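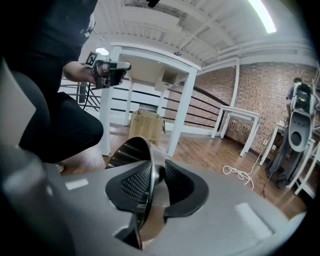 Fig. 1 – Stainless steel piece, rounded rim at the top

Owner Guides > Moving In > Gate Access > Section 3: Setting Up Your Household

3. Setting Up Your Household for Gate Access

Follow the steps in this section after you have closed on your home and received your welcome envelope from the Gotness Residents Office. You will need the household code printed on the second page of the welcome letter, a driver's license or passport, and the license plate number of each vehicle you plan to register.

If you are renting, your landlord must complete 3.1 first and then add you as a long-term occupant under 3.4.

3.1 Create the household account

1. Go to the Steduvau resident page and select New Household.
2. Enter the household code. The code is not case sensitive, but the hyphen must be included.
3. Type your street address exactly as it appears on the welcome letter. Homes on Bittencourt Lane and Bittencourt Court are in different billing groups, so check the street type before you continue.
4. Enter an email address and a cell phone number. Gate notices go to the phone. Invoices and annual renewals go to the email.
5. Choose a four-digit gate PIN. Do not use your house number.
6. Select Submit. The account shows Pending until the office confirms the closing date.

Note: Pending accounts can be used to register vehicles but cannot issue guest passes. If you are expecting movers before the account is active, call the office and ask for a contractor day pass.

3.2 Register vehicles

Each household may register four vehicles at no charge. Golf carts are registered separately (see Section 5).

1. Open the Vehicles tab and select Add.
2. Enter the plate number and state. Leave out spaces and dots.
3. Select Owner, Family or Company Car.
4. Upload a picture of the registration card. The file must be under the limit shown on the screen.
5. Repeat for each vehicle, then select Save All. Leaving the page before you save will clear every entry.

Decals are ready for pickup at the North Gate on the next business day. Bring your ID.

3.3 Apply the decal

1. Clean the inside of the windshield in the lower corner on the driver's side and let it dry.
2. Peel the backing and press the decal flat, with the number facing out.
3. Wait one hour before driving through the resident lane.
4. Approach the reader at walking speed and stop at the white line. The arm lifts when the light turns green.

Caution: The arm lowers after each vehicle. Do not follow another car through, even if it belongs to your household. Repairs to a damaged arm are billed to the household at $600, plus any vehicle repair.

Caution: Decals tear when removed and cannot be moved to another vehicle. A replacement has to be requested through the Vehicles tab.

Some windshields have a metallic coating that blocks the reader. If the light stays red after two tries, back out when it is safe, use the visitor lane, and ask the attendant for a headlight decal.

3.4 Add occupants and guests

1. Open the People tab.
2. Select Permanent Guest for relatives, sitters and others who come often, or Day Guest for a single visit.
3. Enter the name as it appears on the person's ID. Attendants cannot admit a guest under a nickname.
4. For long-term occupants, attach the signed lease. Leases under 30 days are handled as short-term rentals and follow Section 7.
5. Set an end date. Permanent Guest entries expire at the end of October each year and have to be renewed.

Day Guest passes are good until midnight. For a party or open house, use the Event List form and send it in two days ahead. Real estate agents sign in with their own Skundau card and do not need to be on your list.

3.5 Test your set-up

1. Drive through the resident lane at the North Gate once and at the Marsh Gate once.
2. Enter your PIN at the pool gate keypad, followed by the # key.
3. Issue a Day Guest pass to yourself and check that the text message arrives.
4. Delete the test pass.

If one gate works and the other does not, the account has probably not copied over yet – allow until the following morning. If neither works, call the office at extension 215 and have your decal number handy.

3.6 If you sell or move out

Tell the office your closing date as soon as it is set. Access ends at 6 p.m. on that day. Guest entries are removed with the account and do not pass to the buyer.

Questions about this section go to Rosângela Seixas, Access Desk, Gotness Residents Office.

Related guides
Section 4: Mail kiosk and package room
Section 5: Golf cart registration
Section 7: Short-term rentals
Boat storage waiting list
Architectural review: fences and docks

Gotness Residents Office | Contact the Access Desk | Page updated Sun 9 June | Back to top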